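Lirnar compares two grippers on soft fabric

2022-02-16

Lirnar has finished the first round of its gripper comparison, using the small white arm it put together in November. The workshop wanted to know which of two end pieces copes better with soft, thick cloth, and whether a camera near the fingers is worth the extra wiring.

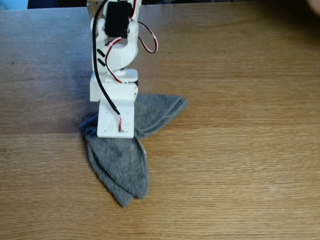
Wiesława Ziółkowski, who ran the sessions, logged 881 attempts over 9 days. The arm was driven first by a Vekari controller and then by the older Olby board, with the same servos throughout. Each attempt began with the cloth dropped on the table by hand, and a pick was scored only if the cloth was lifted clear and held for a slow count of five.

The tapered finger did better on folds that stood up from the table. The wider jaw needed more cloth between the faces before it would hold. Ziółkowski said the choice of controller made less difference than she had expected, although the Olby board was slower to respond when the servos were under load.
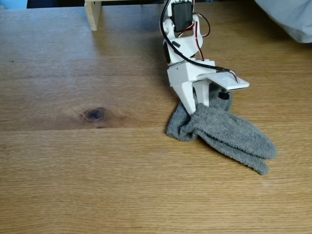 Cameras

Two views were compared, one from across the table and one from close in. The distant view was good enough for finding the cloth. For deciding where to close the jaw, the close view was preferred, as it showed the pile and the edges of the folds.

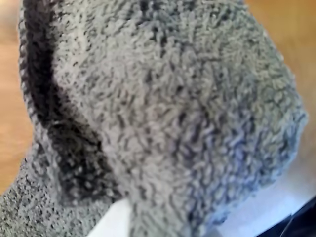
Close images were harder to keep sharp, and 368 were thrown out before scoring. The remaining 3530 have been passed to Jõgi, which is writing the software for the next round. That will use the tapered finger only, with the Vekari controller and a shorter cable run.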